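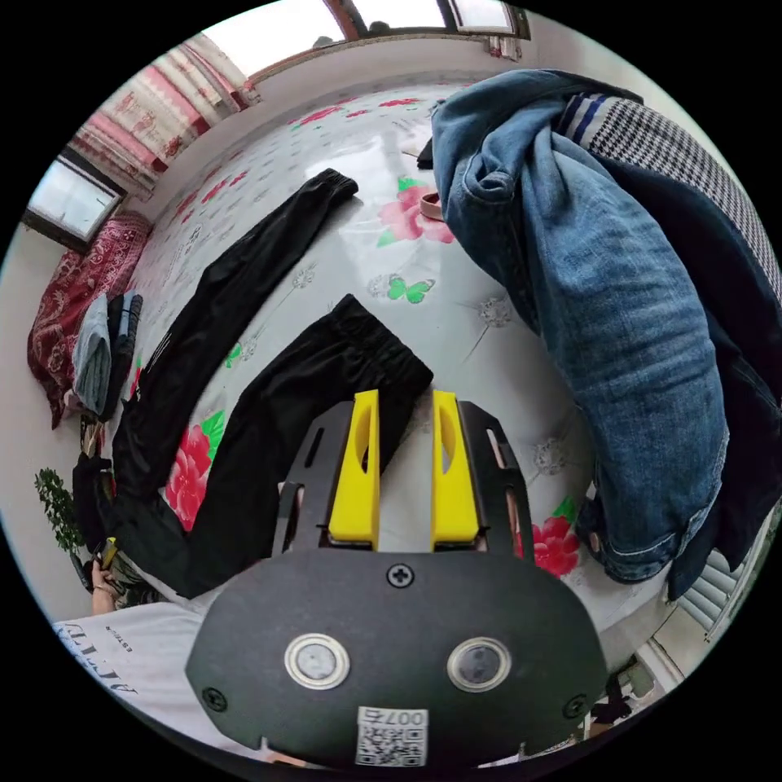 A quilt cover printed with flowers and butterflies.

The Long Life of Household Linen

Print this article | E-mail this article

In most homes, the linen cupboard is the one piece of storage that is never properly sorted. Sheets bought for a first apartment lie beneath sheets received as wedding gifts, and beneath those are the pillowcases of a grandmother whose bed was sold long ago. The contents are seldom valuable. They are, however, among the most heavily used textiles that any family owns, and until recently they received little attention from those who study the home.

The Bendula Textile Archive was established to correct that neglect. It occupies two floors of a former button warehouse and holds 2706 pieces of bed and table linen, nearly all of them domestic, worn and unsigned. Its founding gift was the contents of a single household, the Golestani family, who kept every sheet, bolster and tablecloth they had used over three generations and who wrote the date of purchase in ink on many of the hems.

"The Golestani gift gave us a record of ordinary wear," said Zineb Farouk, the archive's keeper of collections. "Museums have always accepted embroidered covers that spent their lives in a chest. We were offered sheets that had been slept on, boiled, patched and slept on again."

The patches proved to be of particular interest. Before the arrival of inexpensive ready-made bedding, a cotton sheet was expected to pass through several stages of use. When the middle grew thin, the sheet was cut down its length and the outer edges were sewn together to form a new center. The resulting seam was uncomfortable, and household manuals advised that such sheets be given to children, who were thought less likely to complain. A sheet turned in this manner might serve for another 10 years. It would then be cut into pillowcases, later into dust covers, and finally into cleaning cloths.

Anas Lahlou, a conservator who joined the archive from commercial laundry work, has traced this sequence through 16 pieces in the Golestani gift. He compared thread counts, hem widths and the remains of inked dates, and he was able to show that a set of kitchen cloths had been cut from a sheet whose matching partner survives whole.

"One can lay the partner on the table and place the cloths on top of it," Mr. Lahlou said. "The stripe in the weave lines up. It is a plain piece of evidence, and I was very pleased to have it."
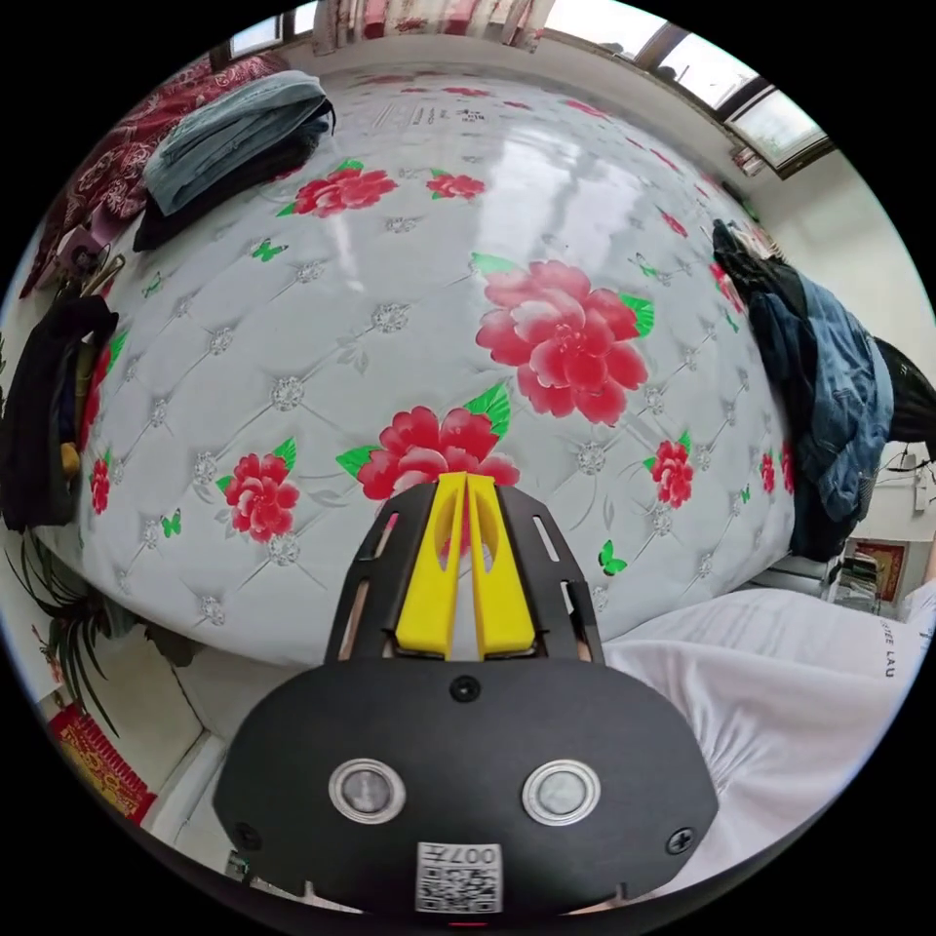
A red peony in a bedding print.

The matter of pattern is more recent. White was for many years the standard color for bed linen in the households the archive has studied, chiefly on practical grounds. White cotton could be boiled and laid in the sun, and a stain that survived both treatments could be bleached. Dyed and printed cloth did not tolerate such handling. Color was reserved for the quilt or the counterpane, which was washed less often and was seen by visitors.

Better dyes altered that arrangement, as did the household washing machine. Once linen could be cleaned at moderate temperatures, the printed sheet became a reasonable purchase. Floral designs were favored from the beginning and have remained so. Ms. Farouk attributes their success in part to commerce, as a dense floral pattern conceals small flaws in weaving, and in part to the customer's wish to have something cheerful in a room that was often the coldest in the house.

Among the archive's trade papers is a set of sample books from Bisel, a small printing works that supplied department stores with bedding fabrics. The books show a single rose drawn at differing scales, from a sprig suited to a nursery pillow to a bloom as wide as a dinner plate. Notes in the margins record which versions sold. The largest rose was withdrawn after one season and restored the next at the request of the stores, with no reason given.

Subscribe to our free newsletter and receive new features by e-mail. You may unsubscribe at any time.

The care of old linen at home requires little equipment. The archive's advice is that pieces be washed before storage, including those that look clean, as body oils and starch will yellow over time. Starch should be left out until the piece is next used. Linen should be rolled where space allows, and refolded along new lines twice a year where it does not. Cardboard boxes and bare wooden shelves give off acids that mark the cloth, and a layer of unbleached cotton between shelf and sheet is sufficient protection in most cases. Plastic bags should be avoided entirely.

The archive is now preparing its first public display, to be titled "Sides to Middle" after the method of turning a worn sheet. It will open in May with the Golestani cloths and their surviving partner at its center, and with the Bisel books shown nearby. Visitors will be invited to bring a piece of their own linen for examination by Mr. Lahlou, who asks that it not be ironed beforehand.
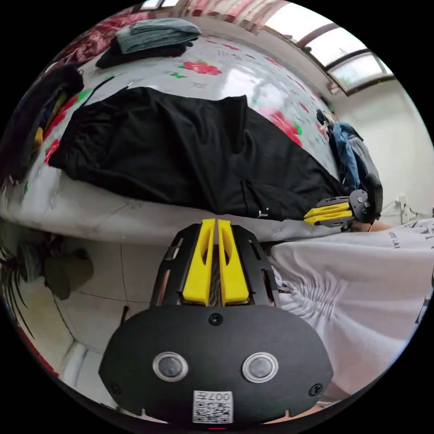

How often should stored linen be taken out and checked?

Twice a year is enough for most homes. Each piece should be unfolded fully, looked over for yellowing or insect damage, aired for a few hours away from direct sun, and folded again along different lines.

Print this article | E-mail this article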